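Textiles and Clothing Care, Week 3 handout
Knits, shrinkage and care labels
February 2019

Bring this to the tutorial. Reading is the Stusmont chapter on knits, skip the bit on hosiery.

Recap from last week
Woven = two sets of yarns crossing. Knit = loops. That's the main thing. Loops can move, so knits stretch, recover (mostly) and shrink more than wovens. If you mixed these up in the quiz go back over the Week 2 sheet.

Single jersey
What most t-shirts are made of. Smooth on the face, little bumps on the back. Curls at cut edges - side edges curl to the back, top and bottom edges curl to the face. You'll notice this when you cut your swatches, don't fight it, just pin.
Rib and interlock lie flat. Rib goes round necks and cuffs, it springs back. Interlock is heavier, dearer, uses more yarn.

Why cotton knits shrink
Three kinds, learn the names.
Relaxation shrinkage: fabric gets pulled lengthwise during knitting, dyeing and finishing. Dries under tension, stays long. First wash lets go of it. Length goes in, width sometimes grows, which is how you end up with a short wide shirt.
Consolidation shrinkage: more of the same but needs tumbling. Loops get shaken into there resting shape. Line drying gives you less of this.
Felting: wool and other animal hair only. Scales on the fibre lock up. Can't be undone. Not cotton, people write this in the exam every year.

Polyester blends shrink less becuase the polyester has been heat set.

Measuring
Always flat, on a hard surface, smoothed by hand and not stretched. Mark before the wash with a laundry-proof pen. Length from the high point of the shoulder to the hem, chest straight across under the armholes. Wash, dry the way the label says, leave it to rest overnight, measure again. 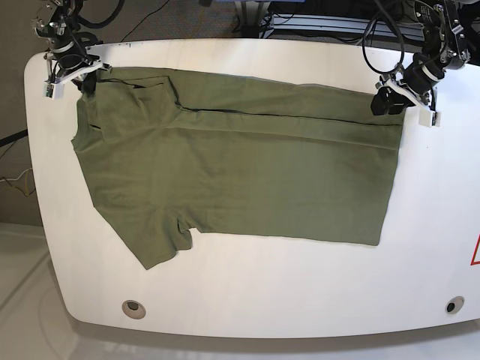
Fig. 1. Short-sleeved t-shirt laid flat on a table.

Formula:
shrinkage % = (before - after) divided by before, times 100
Keep before on the bottom line. Growth comes out as a minus, leave the minus in.

Worked one: 1,000 mm of jersey off the roll, comes out of the wash at 973 mm. Lost 27 mm. 27 / 1,000 x 100 = 2.7%. Good result for a cotton knit. Plenty are worse.

Care labels
Five basic symbols, always the same order on the Pikard chart: washtub, triangle, square, iron, circle.
Washtub - number or dots for the temperature. Hand in the tub = hand wash. Bar underneath = gentler cycle.
Triangle - bleach. Crossed out means none.
Square - drying. Circle inside the square is the tumble dryer. One line across the middle is dry flat (use this for heavy knits, hanging drags them out of shape).
Iron - dots again, more dots hotter.
Circle on its own - professional cleaning, leave it to the cleaners.

Colour
Dark and mid shades: inside out, cold, with similar colours. Fading on cotton is partly dye loss and partly surface fuzz catching the light, so rubbing matters as much as detergent. More on this with the Jasier dye samples.

For the tutorial
- one old cotton t-shirt, measured, numbers written down
- same shirt's care label copied out in words
- read Poon p. 139, the table only

Swatch books due end of Week 5, not Week 4 as it says in the outline. The December outline is out of date, use the one online.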